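Galeria: um mês com o simulador Kotian

Desde julho que temos o Kotian a correr no laboratório de Drirkthorpe, e já não me lembro bem de como preparávamos os testes de navegação antes dele! O pacote que a Zolel nos cedeu para avaliação traz 453 divisões prontas a usar (quartos, escritórios, salas com vista para a rua) e um editor para trocar paredes, pavimentos e mobília entre duas corridas.

O que mais me agradou foi a variação automática. Escolhe-se uma divisão, pedem-se 100 versões e o programa muda texturas, cores e luz sem mexer na planta – o nosso modelo deixou de se agarrar à cor do chão, um vício antigo. A Gertraud Gisler, que treina as políticas de locomoção, passou uma tarde inteira só a experimentar combinações, e eu percebo-a perfeitamente.

A instalação levou 43 minutos, com os controladores incluídos. O manual é curto e está bem escrito, embora o capítulo das colisões precise de mais exemplos.

Interior com parede de estuque malva, chão amarelo-mostarda e uma janela de madeira com vista para prédios altos. 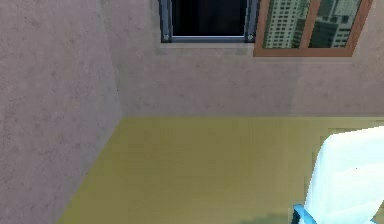

Quanto à velocidade, mantivemos 80 fotogramas por segundo na máquina mais modesta que temos, com a resolução baixa que usamos nos treinos. Dá perfeitamente para deixar uma série a correr durante a noite e ver os resultados às oito da manhã, de café na mão.

Falta-me testar a ligação ao Ekness, o módulo de sensores – fica para a próxima galeria.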